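Robot hand technician (cell upkeep and repair) – Mimier
Posted 28/03/2026
Full time, on site. Fixed term to start with, likely to be extended.

We need someone to look after one machine. One. It has two arms, two hands, a lot of cable and a habit of needing attention just before lunch. The person who has kept it going so far is moving to another site at the end of March and we would like a few days of overlap, so please don't sit on this.

What the cell is: a two-armed robot in a furnished bedroom, working with clothes on a bed. Carpet tiles on the floor, a real duvet, a big window with a blind. The software people (Wolurer, down the corridor) write what it does. You keep it fit to do it. You will not be asked to write the clever bits, though you will be asked why the left hand is slow, and you'll need a better answer than "dunno".

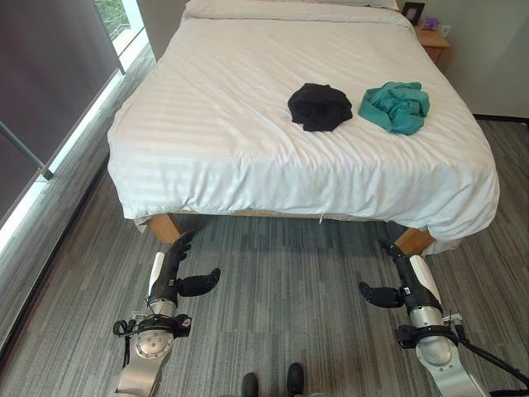
The cell, both hands low at the foot of the bed.

What you would be doing, in no great order:

Morning check before anyone runs anything. Wrist bolts, collars, cables, fingers through full travel, both thumbs. Sheet gets filled in and signed. There are 41 lines on it, you get quick.

Cables. Mostly cables. They run out from the wrists and they rub, snag and work loose. You'll re-route, re-clip and replace, and keep spares made up and labelled. If you hate making up cables this isn't the job.

Finger joints. Clean, check for play, tighten, swap. Fluff from bedding gets in everywhere and it has to come out again without pushing it further in. Small screws, small drivers, thread lock in sensible amounts.

Wrist cameras. Keep them clean, keep them aimed. After any work on a hand you re-run the camera check and save the result with the job number. The fingers should sit where they sat last time in the view. If they dont, you find out why before handing the cell back.

Resetting the room. Bed square to the marks, duvet on, garments back on the bed, blind down to the agreed height. Dull, but it counts, a bed out of place wastes everybody's morning.

Keeping the log. Every stop, every part, every odd noise. Short entries fine. Missing entries not fine.

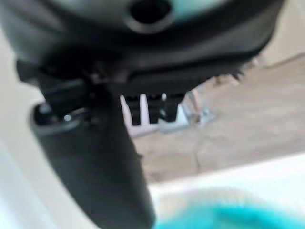
HANDS, GRIPPERS AND WRIST CAMERAS

Most of your bench time goes here so a bit more on it. Every hand and gripper has its own card in the Araújo cabinet (that's our parts store, ask at the front). Full strip every 700 running hours, light clean every 100. In between you go by feel and by the log. A stiff joint, a finger that closes late, a screw head starting to stand proud – catch it early and it's ten minutes, catch it late and it's a day.

Black parts on black parts, so good light and decent eyes or decent glasses. Bench magnifier provided. Steady hands a must. We have lost screws in that carpet and we'd like to stop.

You should have

- time spent fixing small moving things: robots, printers, sewing machines, camera gear, bikes at a push
- tidy cable work, crimping and soldering, and be able to show us some
- comfort with a multimeter and with reading a wiring drawing
- the habit of isolating power before your fingers go in, every time
- clear written English for the log

Nice to have

- any arm setup experience, any maker
- basic command line, enough to start a check and read what it says
- a bit of 3D printing for brackets and clips

No degree asked for. We care more about how you leave a bench at the end of the day.

Hours and such

Days only, early start, early finish. 4 days on site and one lighter day for paperwork, ordering and planning, which can be done from home once you're settled. Some kneeling and reaching round the bed end. Tell us if that's a problem and we'll look at how the cell is laid out. Tools and boots supplied, bring your own favourite screwdriver if you have one.

Pay depends on experience and will be talked about at the first call, not the last. Holiday and pension as standard.

How to apply

Send a CV and half a page on one thing you repaired that came back broken, and what you did the second time. Photos of cable work welcome. No covering letter needed. Use the form on the Mimier jobs page and pick "Isura cell" from the list, otherwise it goes to the wrong inbox and sits there.

Short call first, then a couple of hours on site with a tired hand and a toolbox. You will be paid for the visit. We're reading applications as they come in and will close the advert when we've found the right person, so sooner is beter.

Agencies – no thanks, we're fine.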